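Cable routing on the two-arm rig, second attempt

October 25, 2018

The left wrist camera dropped out again last night, at the same point in the motion as before: forearm rolled outwards, elbow nearly straight. I had put it down to the driver. I now think it is strain on the connector, because wiggling the plug by hand with the arm parked gives exactly the same entry in the log.

In June the cable was tied down at the wrist, the elbow and the shoulder with almost no slack between the ties. It looked tidy and it was wrong. The wrist needs spare length when it rolls, and a tight cable takes that length from the only place that gives, the plug. Rimantas Petrauskas had the same fault on his own arm at the Liltholm workshop and solved it with a free loop at the wrist and nothing fixed until past the elbow. I copied him. The loop is ugly and catches on things if the planner takes the hand close to an upright, so the collision model now has a fat invisible cylinder on that side.

The test task is the shelf task. A book lies on the wooden shelf with one end hanging over, and the arm has to approach the overhanging end, close, lift and back out. The other things on the table are there as clutter for the detector.

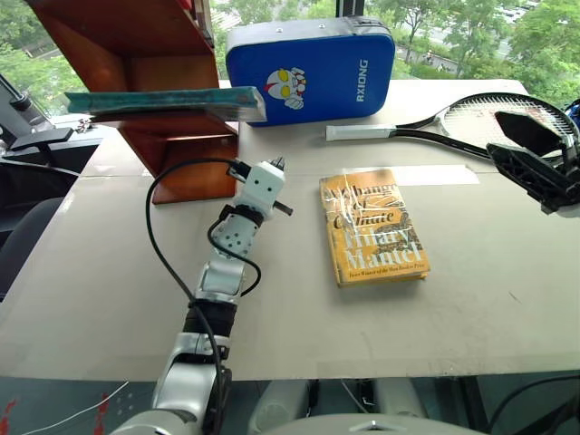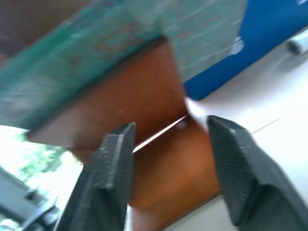 With the new routing I ran 64 approaches at half speed. The camera stayed up for all of them. At full speed it dropped out twice, both times on the way back out, when the wrist reverses direction. Two is a lot better than it was, but I would like it to be none, so a right-angle plug is on order from Drarnitix.

The second problem is blur. At full speed the wrist images are of little use for finding the edge of the book, and the detector either loses it or reports the edge of the shelf. Shortening the exposure helps, but the daylight in here changes all afternoon and the shadows go to mush. For now the arm pauses for 14 frames before the final approach and takes its estimate from those. It costs time on every cycle. Ileana Furtună suggested fitting a small light beside the camera instead, and I have a bracket half drawn.

Smaller changes:
Finger closing force reduced, as the paperbacks were getting creased corners.
Wrist camera calibration redone after moving the cable, residual slightly worse than before.
Log files now rotate. The last one had reached 808 MB, mostly the same warning.

The bracket comes next, then the plug when it arrives. The right arm still has its cable tied the old way and has not given any trouble, so I am leaving it alone until the left one is finished.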